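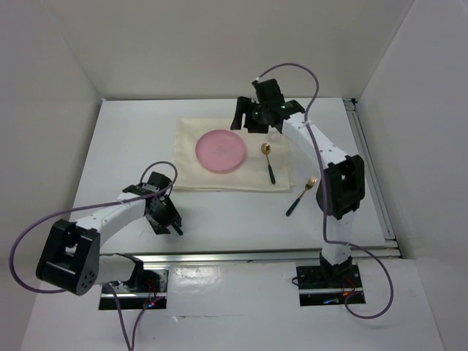

*Pink plate and spoon on a cream placemat*

## Did Tavitz really leave Petska over the Bretine show, or is that fan talk?

**hallway_lurker**

I stopped following Petska after the second album and just came back to them, so I missed most of this. Their singer, Tavitz, walked off partway through the Bretine set in March, and by the next month the band page had his name taken off it. Half the fan accounts say he was fired for it. The other half say he had already quit and the show was a contract thing.

I've read the gossip posts and they all quote each other. Does anyone know what was said on the record? I'm also trying to find out if the duet with Mal-soon Chae is still coming out, as I preordered it.

**Nam-gil Na**

I was at the Bretine show, near the left side of the floor. He did 11 songs. The printed set list had 12, so he skipped one, and it was the closer. He said good night, put the microphone on the stand and left. The band played the intro to the last song twice and then the house lights came up. I did not see an argument on stage. Anyone who tells you a guitar was thrown is repeating a post from someone who wasn't there.

As for what's on the record, there are two things I would trust:

- The band's statement, four sentences long. It says he "is no longer performing with Petska" and thanks him. It does not say fired or quit.
- His radio interview on the Jeon morning hour. He said he gave notice in the winter and agreed to finish the dates that were already sold. He was asked about the closer and said his voice was gone.

Those two don't conflict, so I lean toward him having quit. The firing story goes back to one account that had also "confirmed" a wedding that never happened.

**petskafan3047**

fired 100%. my cousin's roommate did merch on that tour and said they weren't even riding in the same van. you don't skip the closer when people paid 75 dollars

**greenroom_gail**

The van thing is true but old – he had been traveling separately since the first tour, and he talked about it in interviews back then. He gets carsick.

On the duet: Mal-soon Chae's page still lists it, with the date changed to "later this year." My preorder was not refunded or canceled. If yours shows as pending, it's the same as mine. You can cancel from the order page until it ships, and the store answered my email in two days when I asked.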